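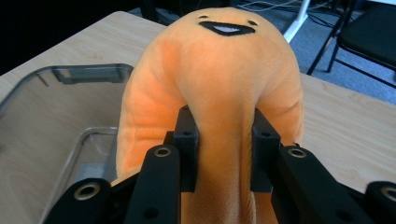

Orange plush held between the two fingers of the hand-held gripper, seen from the gripper's own camera.

Gripper Comparison: Frequently Asked Questions

Last updated January 15, 2019

Which grippers are in the comparison?

Two hand-held ones. The Amaral is a linkage gripper with two fingers. The Inari has two fingers on a straight slide. Both are squeezed by hand and both carry a camera that looks out over the fingers.

Why hand-held and not on an arm?

We wanted to compare the fingers and the camera view first. The arm tests start in July and will get their own page.

Who runs the tests?

The bench group at Flondden. Odette Lacroix wrote the test sheet and answers questions about it.

What objects do you use?

The full list is on the test sheet. It has hard parts, thin parts and soft parts. The plush toys are in the soft group, along with sponges and folded cloth.

What counts as a good pick?

The object has to leave the table, stay in the fingers for 6 seconds and go into the bin without a second grip. If the operator has to open and close again, write it down as a regrip. A regrip is scored separately from a drop.

Where should I grip a plush toy?

At a narrow part, if it has one. Put one finger on each side and close until the fabric starts to bulge around the blocks. Closing harder than that has not changed our scores, and it tires the hand.

Does the object block the camera?

A tall one can. A long plush that stands up between the fingers takes up the middle of the view and hides part of the table behind it. Keep the bin off to one side so that its rim stays visible while you move.

Can I change the finger blocks?

Yes, on both grippers. Use the same pair for a whole run and note which pair it was. Please don't mix pairs, even if they look alike.

How many picks are in a full run?

A full run is 500 picks per gripper. Most people split it over several sessions. Stop when your grip gets sloppy, and mark the pick number where you stopped.

How long does a session take?

Roughly 95 minutes with setup. The Inari takes longer to set up because the slide has to be wiped down first.

Which one is better?

We don't have a final answer. So far operators like the Amaral for soft objects and the Inari for thin flat ones. The Killton controller logs are still being checked, and we won't post scores until they are done.

My logged finger width jumps around. What is wrong?

Check the cable at the controller end. If it is seated properly, run the zero routine again with the fingers fully closed. Runs made on controller version 7 or earlier need to be repeated.

Can I send in my own results?

Yes. Use the blank test sheet, fill in every column and include the camera files. We can't use results without them.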